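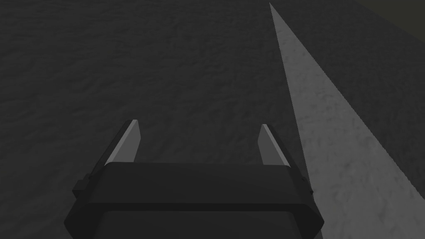

Valentin Onu wrote:
> Has anyone tried the Plutent simulator kit from Drenent? We have a quote for 11 seats and I need to reply in April.

I've had the trial at Prerham for three weeks. The wrist view renders well enough for our grasp work, with the fingers open and clear against the dark ground. Lighting is dim by default – you can change it in the settings file. Two of our licences wouldn't activate and support took two days to answer.

I'd ask for fewer seats to start. Cârstea may have the older price list.

Akinyi Mugo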